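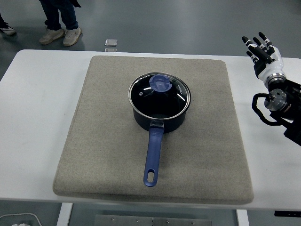
Page last changed: Thursday, November 3, 2022

We use cookies to remember your settings and count visits. Accept | Manage choices

Pre-publish inspection for infographics and chart posts, with comments

I run this list over every graphic before it goes up on the Pleltport blog, and I love doing it! There is real pleasure in catching a bad axis while it's still a draft. The comments come from the October check of our long graphic on social sharing habits, the one we made in Mison and then exported to death. Copy the list, cut it up, add your own lines.

NUMBERS

[x] Every figure traced to its first source, not to a post quoting it.
Comment: All good except the survey size. The draft said 469 people and the source said 496. Swapped digits, fixed in the title and the footer both.

[x] Percentages in each chart add up, or the chart says why they don't.
Comment: Chart 2 let people pick more than one answer, so it runs well past 100. Added a note under it in plain words. Much better.

[ ] Date of the data shown on the graphic itself.
Comment: Still missing. It's in the post, but graphics get saved and passed along without the post. Hold until done.

[x] Nothing claimed that the survey didn't ask.
Comment: One heading said people "trust" short videos more. They were asked what they share. Heading rewritten.

CHARTS

[x] Bars start at zero.
Comment: Yes, all of them, lovely.

[x] Icons scaled by area.
Comment: The big speech bubble was twice as tall and twice as wide as the small one, so it looked four times the size for a doubled number. Redrawn, and the whole panel reads more calmly now.

[x] No pie with more than five slices.
Comment: The eight-slice pie is now a bar chart – I can finally read it.

READING AND ACCESS

[x] Readable on a phone without pinching.
Comment: Passed on the second try. The footnotes were tiny, so we split the graphic into 3 panels and gave each its own caption.

[x] Color contrast checked, and color is never the only clue.
Comment: The Hsieh palette is gorgeous, but its two greens sit too close together. I put labels right on the lines and dropped the legend. Try this on your own charts, it makes such a difference!

[ ] Alt text written, with the full numbers in a table below.
Comment: Table is in. Alt text only says "infographic" and needs a proper sentence.

SAFETY BEFORE POSTING

[x] No real account names or faces in the sample screenshots.
Comment: One profile name was still readable behind the blur. Covered with a solid block. Please stop using blur for this.

[x] Location and author data stripped from the export.
Comment: Clean.

[x] Embed code tested on a blank page.
Comment: Works. It no longer calls the old Murnetti counter script, and the page feels so much quicker without it.

[x] File compressed.
Comment: Quality 80 looks just as crisp as the original to me. Go lower and the small type gets fuzzy.

RESULT

Two boxes open, data date and alt text. Recheck those and the embed after the new export, then it can go up.

Share this | 2 comments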